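What Happens When a Robot Comes to Work?

Hi! My name is Yupin Chareonsuk, and I work at a company called Starach. We pack boxes. If your grandma orders a mug, a can of soup and a new puzzle, and they all show up together in one box, somebody had to walk around and find those things and put them in. For a long time, that somebody was me!

I want to tell you what my job used to be like, and what it's like now that we have robot arms. Kids who come through on school visits always ask me the same thing: "Did the robot take your job?" It's a fair question, so I'll try to give you a fair answer.

First, the old way. I used to carry a paper list and a crate. I'd walk down the aisle, grab a bottle, walk back, grab a bowl, walk all the way to the other end for a can, and so on. One January I wore a step counter and quit looking at it after lunch because it made my feet hurt just to read it. The walking wasn't even the hard part. The hard part was bending. Our bottom shelf is about as high as your knee, and I bent down to it all day long.

Then we got our first arm. We named it Fledness (the kids of one of my coworkers picked the name, and no, it doesn't mean anything). Fledness can lift things off a table and set them in a crate. That sounds easy, right? Try this. Put a banana, a mug and a plate on your kitchen table. Close your eyes and have a friend tell you how to pick up each one using only your thumb and one finger. The banana is curvy and soft. The mug is round, but it has a handle sticking out. The plate is so flat you can hardly get a finger under it! Your hand figures all of that out without asking you. A robot has to learn each one.

So how does it learn? A lot of the practice happens inside a computer. The people who teach our arms build a pretend room, kind of like a level in a video game, with a pretend arm and pretend stuff on a pretend table. The arm can drop a mug in there and there's no mess to sweep up. They just start over. Our practice program is called Zustent, and it has 1,109 different things for the arm to try picking up.

My new job is helping with that, and I love it. I'm called a robot trainer now. I know which things are tricky because I picked them up by hand for years, and the computer folks didn't. They wanted to start with big boxes. I said, give it mugs! Mugs are where you find out what a hand is good for.
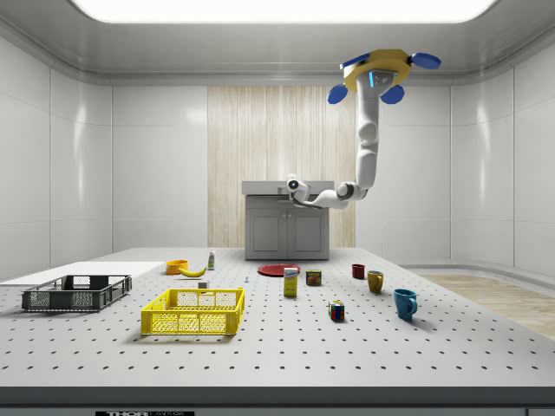
A practice room made on a computer. Can you find three mugs, a banana and a puzzle cube?

Look how many shapes the arm has to deal with on one table. The plate lies flat, the food box stands up tall, and the two crates are full of little openings. When I plan a practice table, I like to mix easy things with hard things, the same way your teacher mixes easy and hard problems on a math page.

Now, back to that question about jobs. There were 87 of us before the arms came, and some things really did change. Most of the people who walked the aisles do something else in the building now. A few of them didn't like the new work and left, and I miss them. My friend from the next aisle went to Sangkhawat, the bakery across the road, and she says it smells a lot better over there. The rest of us had to go to class for 5 weeks. I hadn't been in a classroom in ages and I was so nervous that I brought two pencil cases.

Some parts are better. My back doesn't ache at night. Some parts are a little worse, too. It used to be noisy with people talking and singing, and now my corner is mostly humming and beeping. We started eating lunch together at one long table so we'd still get to talk, and that has helped a lot.

And Fledness still needs us. If a bag is squashed or a label is peeling, the arm stops and a light comes on, and one of us walks over to see what's wrong. On a busy day that can happen more than 50 times!

Something to try at home: pick up a spoon, an egg (ask first!) and a sheet of paper, one at a time. Watch your fingers. Which one did you squeeze the hardest? Write down how you'd explain each one to a robot, then read your instructions to someone in your family and have them do exactly what you wrote.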